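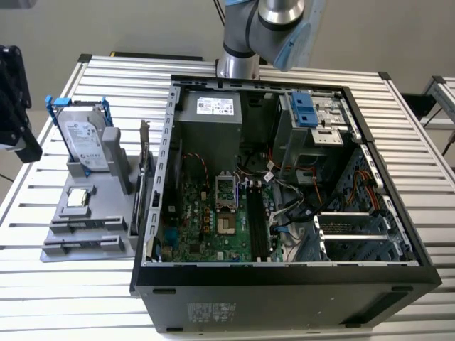
Tower on its side, socket open

Re-seating a CPU after transport: no POST, fans spin for 7 seconds and stop

Posted by hellwig_bench, 30 October 2020

I have an older desktop tower that ran without trouble until it was moved by van to Skosasthorpe. Since the move it does not POST. Power on, fans spin for 7 seconds, power off, repeat. No beep, no video.

Tried so far:
Cleared CMOS with the jumper, and again by pulling the coin cell for 30 minutes.
One memory module at a time, in each slot.
A different power supply, known good. Same cycle.
Disconnected all drives and the front panel USB header.

The heat sink is a heavy Brakora tower type and it was left mounted during the move, which I now regret. I have not had the CPU out. My questions: can a heavy cooler shift a CPU in a locked socket enough to lose contact, and is there an order of work for checking the socket that does not make things worse? I have isopropyl alcohol, thermal paste, a wrist strap and a 10x loupe.

Mesfin Ambaye

A locked CPU does not slide. The load plate holds it against the contacts with a lot more force than the cooler can overcome sideways. What a heavy cooler can do under shock is flex the board, and that either cracks a solder joint under the socket or changes the pressure on one side. A short power cycle with no beep fits both, and it also fits a bent contact or paste in the socket.

Order of work:

1. Unplug at the wall. Hold the power button for a few seconds to drain the supply. Lay the case flat with the open side up, so nothing hangs from the board while you work.
2. If the old paste has set hard, warm the cooler with a hair dryer before removing it. Twist a few degrees each way, then lift. Do not pull straight up.
3. Wipe the top of the CPU with alcohol before you open the load plate. Loose paste ends up in the socket otherwise.
4. Release the lever, lift the plate, and take the CPU out vertically by its edges.
5. Look at the contacts with the loupe and a lamp held low to one side. Good contacts reflect in even rows. A bent one breaks the row, and it shows better if you move the lamp than if you move your head.
6. Check the pads on the underside of the CPU for paste or dark spots. Clean with alcohol and a lint-free swab, and let it dry completely.
7. Refit, matching the notches. The lever should feel stiff but even. Fit the cooler and tighten its screws in a cross pattern, half a turn each.

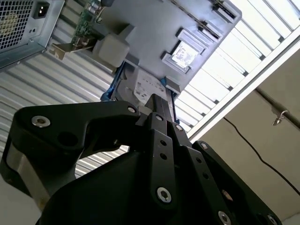
Silver hex-socket screws in black links

For hex-socket cooler screws, use a proper key and not a ball end for the final turns. Ball ends round off small heads.

If it still cycles, take the board out and run it on cardboard with CPU, one module and power only. I had one in January with a displaced standoff shorting the back of the board - two evenings lost on the socket before I looked there.

vakgate_user

Just replace the motherboard, these old ones are not worth the time. Mine did the same and a new board fixed it. Check that your RAM is supported.

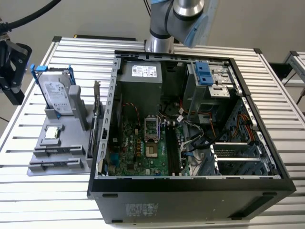
hellwig_bench says the modules are the ones that were in it before the move, so support is not in doubt, and that the loupe shows one contact out of line near a corner. Will try straightening it with a fine needle tonight and then the cardboard test if that fails.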